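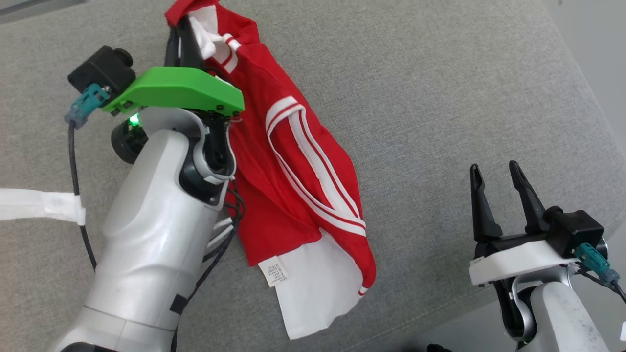 Red top, grey upholstery, Saturday, September 20, 2025.

I own a perfectly good chest of drawers. I bought it in Drendthorpe for £63, got it up the stairs with a lot of swearing, and it has been half empty ever since, as my clothes prefer the soft furnishings.

The red top is the worst offender. Three white stripes down the sleeve, white collar with red stripes of its own, and a talent for lying in a heap that looks as though somebody fainted out of it. I've had it since April and I doubt it has spent seven nights in a drawer.

Part of the trouble is folding it. A T-shirt I can do half asleep. Anything with long sleeves and a collar turns into an argument. I pick it up by the collar, which feels like the right end to start, and the rest hangs there in a twist with one sleeve across the middle. Then I lay it down again to sort the sleeve out and the bottom rucks up. My sister Chelsea Pilkington folds hers in thirds, sleeves behind, and has offered to show me more than once in the voice she uses for the dog.

What I do now, for what it's worth: collar flat first, then smooth downwards with the side of my hand – no tugging – and leave the sleeves until last. Stripes facing up, so I can tell which way round the arm is. It comes out more or less oblong. Chelsea says it looks like a parcel that's been returned to sender.

I also finally read the care label, after years of treating care labels as decoration, and have moved the top out of the towel wash. The towels haven't complained. Socks next week, if I can face the bag.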